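Drendik House Residential Services
Facilities and Household Support
Ticket: shared dining room, tableware and tablecloth
Category: Furnishings / Kitchenware
Priority: Normal
Opened by: Paraskevi Politis
Assigned to: Lambros Tsoukalas
Status: Closed, with one item carried forward

Summary of request

Residents using the round table in the shared dining room report that bowls slide on the tablecloth when the table is being set or cleared. The problem was first noticed in September, after the felt underlay was sent out for cleaning and the cloth was put back directly on the tabletop. The requester also asks where the tableware should be kept between meals, as pieces are being left on the table and the number of chipped rims has increased.

Details supplied by requester

The cloth moves when a bowl is pulled toward the edge of the table. The movement is worst on the side nearest the door. Two bowls have been chipped at the rim, both while being stacked. No injuries have been reported. The requester has tried smoothing the cloth and turning it a quarter turn, without lasting effect. She would prefer to keep the present cloth, which the residents chose themselves.

Entry 1, Lambros Tsoukalas

Request received and accepted. The requester was asked to confirm whether the underlay had been returned by the laundry contractor, Inard, and whether the tabletop had been treated with any polish or spray during the same period. Until a reply is received, residents are asked to lift bowls when moving them and to leave the cloth in place between meals.

Entry 2, Paraskevi Politis

The underlay has not come back. The tabletop was polished once, by the weekend cleaning team, using the Droten furniture polish kept under the sink. I do not know how much was used. The surface feels slick when the cloth is folded back.

Entry 3, Lambros Tsoukalas

Site visit made at 10:40 a.m. The cloth was removed and the tabletop inspected. A film of polish was present over most of the surface and was heaviest toward the door. The table itself is level and all fastenings on the pedestal are tight. No repair to the table is needed.

The following work was carried out:

Tabletop washed with warm water and dish soap, rinsed with a clean cloth, and dried.
Tabletop left uncovered for 40 minutes.
Cloth shaken out, checked for crumbs on the underside, and replaced.
Bowls moved across the cloth by hand at four points near the edge.

Result: the cloth held at three points and shifted slightly at the fourth. The removal of the polish has improved the condition but has not fully corrected it. The underlay will be required.

Entry 4, Eylül Karaca

Inard was contacted regarding the underlay. The contractor states that the item was received without a room label and was placed with unclaimed linens. It has been identified from our description and will be returned with the next delivery. All household linens leaving the building should carry a room label. A supply of labels has been placed in the linen closet.

Entry 5, Lambros Tsoukalas

Underlay received and fitted. It had shrunk a little in the wash and now stops short of the table edge on all sides. The uncovered margin is narrow and lies outside the area where dishes are normally placed. The cloth was replaced over it and the test repeated. No movement was observed at any of the four points.

The movement fault is considered resolved. The remaining part of the request concerns storage and stacking and has been passed to Household Support.

Entry 6, Eylül Karaca

The storage question was reviewed with the residents at the evening meal. The cabinet by the table is already in use for the kettle, a serving plate, and dry goods, and residents do not wish to give up that space. The lower shelf of the Ji unit in the hallway can be cleared. It is 20 inches deep and will take the everyday bowls and plates.

The following practice was agreed on:

Porcelain bowls are stored right side up, with a paper towel between each piece.
Stainless steel bowls are stored separately and are not leaned against plates.
Any piece with a chipped rim is withdrawn from use and handed to Household Support.
The table is set shortly before the meal and cleared directly after it.

Table and tableware:

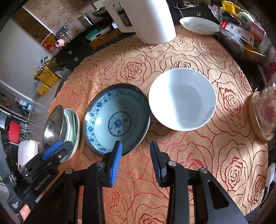
Pirjo Kiiskinen wrote to ask that the steel bowl and the plates be dealt with first, noting that the blue-and-white bowls have never given trouble provided they are kept apart from metal. She also asked whether the red rose cloth could be spared the hot wash, having seen what it did to the underlay.

Entry 7, Eylül Karaca

Both points are accepted. The steel bowl has been assigned its own place at the left end of the hallway shelf. The tablecloth will be washed in-house on the cool setting and line dried. A note to this effect has been attached to the linen list, and Inard has been advised that the cloth is no longer part of the contract load.

Entry 8, Periklis Manolakis

The weekend cleaning team has been instructed not to apply polish to any dining surface that is kept under a cloth. The Droten product has been moved to the utility room, where it remains available for the hallway furniture. Damp dusting is sufficient for the dining table.

Entry 9, Paraskevi Politis

The table has been in normal use for 10 days and the cloth has stayed where it was put. The hallway shelf is being used, although the spoons still tend to be left behind on the table after lunch. I have no objection to closing the ticket.

Closing entry, Lambros Tsoukalas

Cause: polish residue on the tabletop, together with the absence of the underlay.
Action: tabletop cleaned, underlay recovered and refitted, cleaning instruction amended, storage location assigned.
Parts used: none.
Carried forward: replacement of the shrunken underlay, to be included in the next household linen order. Eylül Karaca to supply the table measurement.

Ticket closed. Requests to reopen should be made by replying to this ticket and stating the room and the item concerned.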